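Nollero 1115 Room Dehumidifier

May, by the Conelgate product desk

Print this page | E-mail this page

The Nollero 1115 takes moisture out of the air in one closed room. It is made for bedrooms, home offices, small living rooms and dry basements that become damp in certain months. It is not made for a flooded room, for an unheated garage in winter, or for a swimming pool building. For these places please look at our larger machines or write to us before you order.

We are selling this model from our store in Mahawong and by mail. The following text replaces the old page, which had some mistakes about the hose and the filter. We have tried to put here all the questions that customers ask by telephone.

How it works

A fan pulls the room air through a filter and over a cold coil. The water in the air becomes drops on the coil and falls into the tank. After that the air passes a warm coil and goes out from the top. For this reason the air which comes out is a little warmer than the air which goes in. In a small room with the door closed you will notice this. In spring it is pleasant, in August perhaps less so.

The machine measures the humidity by itself. You choose a level with the round dial on the top and it stops when the level is reached. The fan continues for a short time after the stop and then it also goes quiet. Please do not think it is broken when you hear the fan without the deeper sound of the compressor. This is the most frequent call we receive.

What is in the box

The dehumidifier with tank and one filter already inside. A drain hose with its rubber ring. A spare rubber ring, in a very small bag which is taped under the lid of the carton and is often thrown away with it. The printed manual. There is no remote control for this model and it does not connect to the telephone or to the internet.

Before the first use

Let the machine stand upright for 30 hours before you plug it in. Many manuals for similar machines say a shorter time, and we know that customers do not like to wait, but we ask for the longer time. The carton sometimes travels on its side in the truck, even if the arrows are printed on it, and the oil in the compressor needs to go back down.

Remove the blue tape from the tank. Take the tank out fully and look if the float moves up and down. The float is the white piece inside on the right. If it is stuck, the machine believes that the tank is full and will not start. A light push with the finger is enough.

The cord is 7 feet long. Please use a wall outlet directly. We do not accept a claim for a machine which was used on a thin extension cord under a carpet.

Where to put it

Put the machine on a flat floor, with free space on the side of the air inlet and nothing over the top. The middle of the room gives the best result, but of course people need to walk there, so a place along the wall is acceptable if the inlet looks to the room. Behind a sofa is a bad place. Behind a curtain is a worse place, and also dangerous.

Close the windows and the door. With an open window the machine will try to dry the whole street. If you want to dry two rooms, leave the door between them open and close the others, and give it more time. A machine of this size cannot dry a complete house, and we prefer to say this before the sale.

Which level to choose

Most homes are comfortable in the middle part of the dial. The lowest setting is for drying laundry or for the first days in a very damp room. If you leave it there always, the air will become too dry for the throat and for wood furniture, and the electric bill will be higher than necessary. Start in the middle, wait a few days, and change the dial only a little.

A separate humidity meter is useful. The sensor in the machine measures the air near the machine, and in a corner or behind a bed it can be different. Put the meter in the place that worries you and read it in the morning and in the evening. Cheap meters are not very exact, but they show well if the number goes up or down.

Emptying the tank

When the tank is full the machine stops and a red light comes on. Pull the tank with two hands and keep it level. The handle folds down, so please fold it up before you lift. Pour the water in the sink or the toilet. It is not for drinking, also not for pets or for an aquarium. Some customers use it for floor washing and this is fine.

When you push the tank back you should hear one click. Without the click the red light stays on.

Using the hose

If you have a floor drain, the hose lets the machine run without the tank work. Open the small round door at the back, push the rubber ring on the outlet, then the hose. The hose must go down all the way to the drain. There is no pump in this model, and water will not climb up to a sink. We repeat this because the old page showed it incorrectly, and we are sorry for the trouble it caused to some people.

Leave the tank in its place when you use the hose. The machine will not start without it.

The filter

The filter is the Ustum type with washable mesh. It slides out from the left side. Clean it with the vacuum cleaner every few weeks, and wash it with cool water when the dust does not come off. Let it dry completely in the shade. Hot water, dishwasher and hair dryer will change its shape, and afterward it does not sit flat and the dust goes to the coil.

A replacement filter can be ordered separately. In a home with a cat or a long-haired dog we advise to buy one together with the machine, so you can use one while the other is drying.

Noise

We are asked very often if it is possible to sleep with it. Our answer is that it depends on the person. The sound on the low fan speed is even, like a refrigerator in the next room, but there is a small knock when the compressor starts. Light sleepers prefer to run the machine during the day with the door closed and to switch it off at ten in the evening. A thick rubber mat under the feet helps on wood floors, most of all for the neighbors below.

Guarantee and returns

The guarantee is 5 years for the compressor and one year for the other parts. The filter and the hose are not included in it. Keep the receipt, or register the machine with the card in the manual. For a return, the machine must be empty of water and in the original carton. Please drain it one day before and leave the tank open, otherwise the carton becomes wet and the carrier refuses it.

If the machine does not start

Look first if the tank is in and clicked. Then turn the dial to the lowest level. If it starts now, the room was already dry enough and the machine is in order. If the room is very cold there may be ice on the coil, and the machine will pause to melt it. This is normal in a cold basement. If it happens in a warm room, the filter is usually full of dust. When nothing of this helps, write to us with the serial number from the sticker at the back. Do not open the housing.

Books, shelves and children's rooms

Many people buy the machine after they find a gray spot on the back of a bookcase. It usually begins on an outside wall, where the wall is cold and the air does not move. Soft toys, pillows and paper keep moisture for a long time, so in a child's room or a room with many books the first week of drying is slow and the tank fills more than you expect. After that it becomes normal.

Pull the bookcase a little away from the wall. A space as wide as your hand is good, and if the furniture must be fixed to the wall for safety, use a longer bracket and keep it fixed. Do not fill each shelf to the last corner. Take things down from time to time and wipe the back panel with a dry cloth. House plants also give water to the air, more than people think, and if you have a lot of them in the room you can set the dial slightly lower.
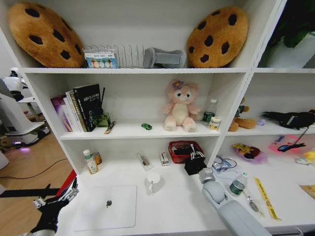
For books that are already damp, stand them up with some air between the covers and let the machine run in the middle setting. Do not choose the lowest setting for them. Paper that dries too fast becomes wavy and the glue in the spine can crack. Pillows and toys can be washed first if their label permits it, and should be fully dry before they go back. Old mold spots must be cleaned separately; a dehumidifier slows new growth but it does not remove what is already on the wall.

Contact: Conelgate, Mahawong store and mail order | © Conelgate, all rights reserved | Back to top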